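The Table Where Things Land

6 min read

I have a theory that every home has exactly one flat surface where things go to be dealt with later, and that the size of the surface has no effect on the outcome. A bigger table is simply a bigger later. I have now lived with a small one, a medium one and the present one, which is two panels butted together with a seam down the middle that collects crumbs like it's being paid to. All three filled up in the same amount of time.

The present table is a Vollness. I bought it because the listing said "clutter-resistant finish," and I would like to meet the person who wrote that. The finish is a sort of cream or beige, depending on the hour and your mood. It resists nothing. What it does do is show off whatever you put on it, so that a snack left there at breakfast has the air of a museum piece by the afternoon.

Back in May I announced (to the kettle) that I was going to become a person who sorts small things. Big things I can manage. A coat has a hook, a pan has a cupboard, a bicycle has the hallway where I bang my shin on it. It's the stuff smaller than a hand that beats me. Batteries. The little bags of spare buttons. The key to something. Earbuds, above all earbuds, which are sold as a pair and then live like divorced parents, meeting only to hand over the case.

So I bought a sorting tray with two compartments and set myself the job of using it. The yellow bin I had already. It used to be for clothespins, in an apartment where I had a balcony and ambitions.

The plan, as I wrote it on the back of an envelope:

Small things that are part of a set go in the tray.
White things I can't immediately identify go in the yellow bin.
Food goes to the kitchen.
Anything with a screen gets put away last, as a reward.

You will notice that the food had still not gone to the kitchen when the earbuds got their turn.
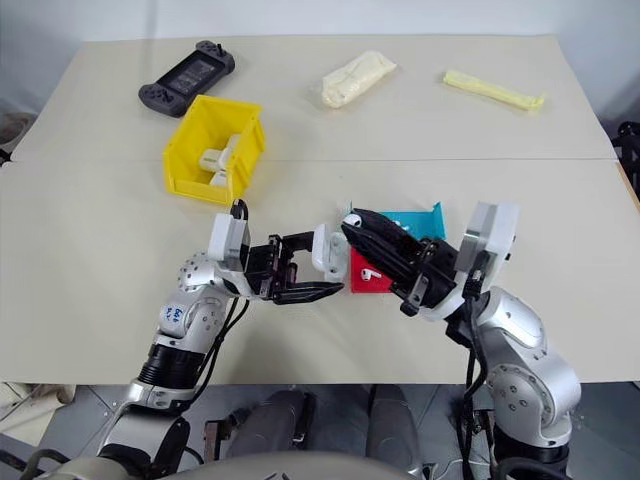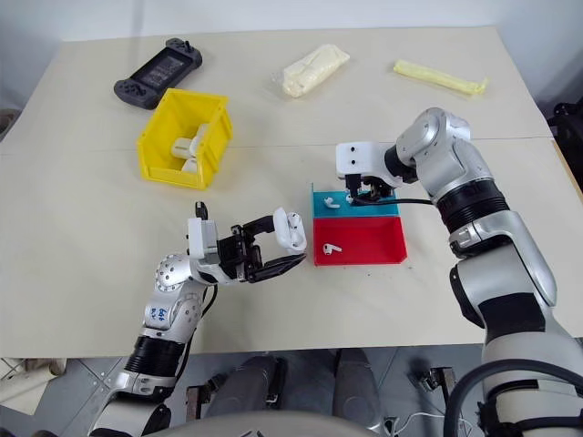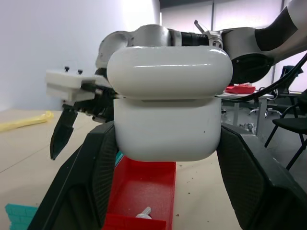
I want to say a word in defense of the red and teal tray, which has had some criticism from people who've seen it in person. Yes, it looks like something from a preschool. I looked at the tasteful ones. Standonar makes one in a gray so refined that I put it on my kitchen counter for a week and lost it. It was right there. I walked past it for days looking for the thing I'd bought to help me stop losing things. It went back, and I got one in colors you could land a helicopter by.

The trouble with a two-compartment tray is that it asks you a question every time you go near it. Which side? I had a system at first. Teal was for things in use and red was for things on their way somewhere else. That's a perfectly good system for about as long as it takes to put one thing down. Then you have two earbuds, and are they in use? Are they on their way? I have seen myself put one in each side, which is what happens when you let a person with no convictions own a tray with a divider.

And the case is the worst of it. A charging case is a container, so it feels wrong to put it in a container. It's like putting a suitcase in a suitcase. But leave it out and it skates off across the table and goes behind something crinkly, and then you're patting down a bag of bread like a customs officer. I've done this. I have held up a loaf by one corner and shaken it, listening.

(The right answer, as several of you will already be typing, is to put the earbuds in the case. I know. I've read the comments on the last post. If I were someone who put the earbuds in the case, I would have a different blog, probably about sourdough.)

Let me talk about the yellow bin for a second, because I think it's the real success here. The bin has no compartments. The bin asks nothing. It has a lip at the front, so you can more or less drop things at it from a standing position and trust in gravity. I've become very fond of it. There's a whole school of home organization - I read 692 pages of it once, in a book called Enus: The Ordered Drawer, which I then had nowhere to put - that says open bins are a moral failing because they let you stop thinking. I would have thought that was the entire selling point.

The book also wants you to handle every object you own and ask when you last needed it. Fine for a casserole dish. Less fine for a games console, which will look you dead in the eye and say "last night, until 2." Mine has been on the back left corner of the table so long that I dust around it. It's supposed to live in a drawer. The drawer is full of the cables of previous consoles, which I keep in case they come back.

So where did I get to, after all this? Some progress, of the kind you'd need to be shown. The food is in the kitchen now, including the long yellow thing in the packet, which I had been avoiding on the grounds that I couldn't remember buying it. I ate half of it standing up. It was all right. The soft stuff had to be moved with both hands and a certain tenderness, and still came out of it looking like it had been slept on.

The bin has moved to the shelf by the door. The tray stays on the table, on the right, where my hand goes anyway. I've given up on the teal-means-this, red-means-that business and replaced it with a rule I can keep, which is that everything goes in whichever side is closer. It turns a sorting tray into a bowl with a wall in it, I'm aware. But I've known where both earbuds were for 10 days running, and that's a personal record by 10 days.

Next on the list is the Ninh shelf, the narrow one in the hallway with 4 hooks under it and a basket on top that I'm scared of. I put my hand in there over the winter looking for a flashlight and touched something furry. It was probably a glove. I withdrew the hand and bought another flashlight.

If anyone has a view on hallway baskets, with or without lids, I'd like to hear it. Lids seem to me like a promise I'd break by the end of the month. Then again I could put the earbud case on top of one.

4 comments

Share this post

Contact | Copyright, all text and pictures | Back to top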